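Greifen lernen, Kaffee trinken: Tag der offenen Tür bei Tellon

Oktober | Redaktion Wirtschaft und Technik | Lesezeit: 3 Minuten

Teilen Merken Drucken 5 Kommentare

Ernwood. Der Andrang war beachtlich, das muss man dem Automatisierer Tellon lassen. 195 Besucher hatten sich nach Angaben des Unternehmens für den Tag der offenen Tür im Technikum angemeldet, und schon vor der ersten Vorführung um 10 Uhr stand die Schlange bis auf den Parkplatz. Angekündigt war nichts Geringeres als »die Zukunft der Kommissionierung«. Zu sehen war ein Roboterarm, der Kleinkram aus einer Kiste holen soll.

Das Projekt heißt Julla und läuft gemeinsam mit dem Logistikdienstleister Borbély, der in Ernwood ein Retourenlager betreibt. Die Idee leuchtet ein: Was Kunden zurückschicken, kommt ungeordnet an, in jeder Größe und Verpackung, und muss bislang von Hand sortiert werden. Die Arbeit ist eintönig, Personal schwer zu finden. Ein Roboter, der ohne vorheriges Einlernen jedes Einzelstücks zugreift, wäre für solche Betriebe viel Geld wert. Daran versuchen sich allerdings auch andere seit Jahren, und die Vorführungen ähneln sich: ein großer Arm, ein Behälter, ein paar bunte Gegenstände, dazu ein Vortrag über lernende Software.

In Ernwood war es eine graue Kiste auf einem Holztisch, mit Klemmen gesichert. Darin lagen unter anderem eine grüne Bausteinplatte, ein rosarotes Spielzeug, ein weißes Etui und ein silbriges Folienpäckchen. Wer sich mit Greiftechnik beschäftigt, erkennt darin durchaus eine sinnvolle Mischung. Folie spiegelt, flache Platten bieten wenig Angriffsfläche, Rundes rollt gern weg. Nur hat das mit einem Retourenlager, in dem sich Textilien, Kartons und halb aufgerissene Versandtaschen türmen, noch nicht viel zu tun. Die Gegenstände lagen zudem überwiegend mit Abstand zueinander, was jedem System die Arbeit erleichtert. 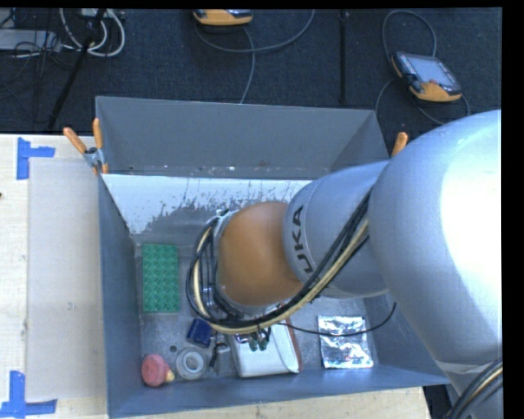 Auf die naheliegende Frage, wie oft der Arm danebengreift, gab es im Technikum keine klare Antwort. Im ausliegenden Faltblatt wirbt Tellon mit 162 Griffen pro Stunde. Unter welchen Bedingungen dieser Wert gemessen wurde, steht dort nicht, ebenso wenig, ob Fehlgriffe mitgezählt sind. Auf Nachfrage hieß es am Stand, die Zahl beschreibe »das Potenzial der Plattform«. Zum Vergleich hätte man gern gewusst, was eine eingearbeitete Kraft am Sortiertisch von Borbély in derselben Zeit schafft. Auch dazu wollte sich keines der beiden Unternehmen äußern.

Die Vorführungen selbst waren kurz. Jede Besuchergruppe bekam einen Durchlauf zu sehen, dann wurde weitergeleitet zum nächsten Raum, in dem ein Film lief. In dem Film ging alles deutlich schneller als am Tisch nebenan. Ein Hinweis auf die Abspielgeschwindigkeit fehlte. Mehrere Gäste baten darum, eigene Gegenstände in die Kiste legen zu dürfen, einen Schlüsselbund etwa oder eine Brille. Das wurde mit Verweis auf die Sicherheitsvorschriften abgelehnt, was man verstehen kann. Eine Auswahl vorbereiteter Fremdteile hätte sich trotzdem bereitlegen lassen, und sie hätte mehr über das System verraten als der gesamte Vortrag.

Offen blieb auch die Frage nach den Arbeitsplätzen. Julla solle die Beschäftigten »entlasten und für höherwertige Aufgaben freistellen«, stand auf einer Schautafel. Welche Aufgaben das in einem Retourenlager sein könnten, ließ die Tafel offen. Bei Borbély hieß es lediglich, man befinde sich in einer frühen Phase und habe keine Personalentscheidungen getroffen. Ein Probebetrieb mit echter Ware ist laut Tellon in 3 Monaten geplant, zunächst an einem einzelnen Sortierplatz und nur in der Frühschicht.

Ganz umsonst war der Besuch nicht. Die Techniker am Stand beantworteten Detailfragen zu Kabelführung und Steuerung geduldig und ohne Werbesprache, und vor allem die jüngeren Besucher blieben lange stehen. Einige ließen sich Unterlagen zu den Ausbildungsplätzen mitgeben, die Tellon in Ernwood anbietet. Als Nachwuchswerbung dürfte der Tag seinen Zweck erfüllt haben.

Als Nachweis, dass Maschinen demnächst Retouren sortieren, taugt er nicht. Die Redaktion hat beide Unternehmen gebeten, die Messbedingungen für die beworbene Griffleistung offenzulegen und eine Fehlerquote zu nennen. Eine Antwort lag bis Redaktionsschluss nicht vor.

5 Kommentare anzeigen

Beitrag teilen: E-Mail | Link kopieren

Diese Website verwendet Cookies, um Inhalte zu verbessern und Zugriffe auszuwerten. Einstellungen ändern | Alle akzeptieren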